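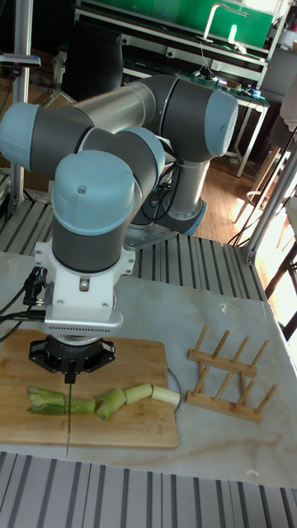 Archie Halliday would have scrapped the Leckie contract in December, and he says so before the coffee arrives. Forty months late, he says, and still no hull in the water. What else do you call that?

Features > Defense > Procurement

The Leckie is a minehunter. Was meant to be one, anyway. Two ships first, then nine more, 11 in all, built at the Sukow yard in Nadiddale and handed over to a navy that badly needed them. The old boats are tired. Crews strip one for parts to keep the next one going, then swap the parts back when the schedule changes.

So where did it go wrong? Depends who you ask. Sukow blames the sonar, a system called Flendance that grew every time somebody in uniform looked at it. Heavier, hotter, more cabinets. The hull had to get longer to carry it. Then the engines were too small for the hull. New engines, new gearbox, new drawings, and a fight over who pays for the drawings.

Arwel Prothero spent most of his career on the government side of that fight and he's oddly cheerful about it. The price was fixed, he says, but the spec never was. "You can't hold a yard to a number when you keep changing the ship. We signed 53 change orders. I signed a fair few of them myself."

Halliday doesn't buy it. Sukow knew what it was bidding on, in his view, and bid low to keep the slipway busy. He wants the penalty clauses used. They never have been.

In Nadiddale people are less bothered about blame. The yard is the town, more or less. Layoff notices went up at the gate and came down again a week later, no explanation. The sandwich place across the road does half the trade it did. A welder who didnt want his name printed told me he'd had up to 11 different finish dates from managers and had stopped writing them on the calendar at home.

A revised schedule is due to go to lawmakers, who can approve it, cut the order to two ships, or walk away. Walking away costs money too. Prothero thinks they'll cut. Halliday thinks they'll approve the whole thing and complain about it afterwards, wich is what happened the last time.

Sukow declined an interview. It sent a statement saying the first Leckie is "progressing toward launch." No date given.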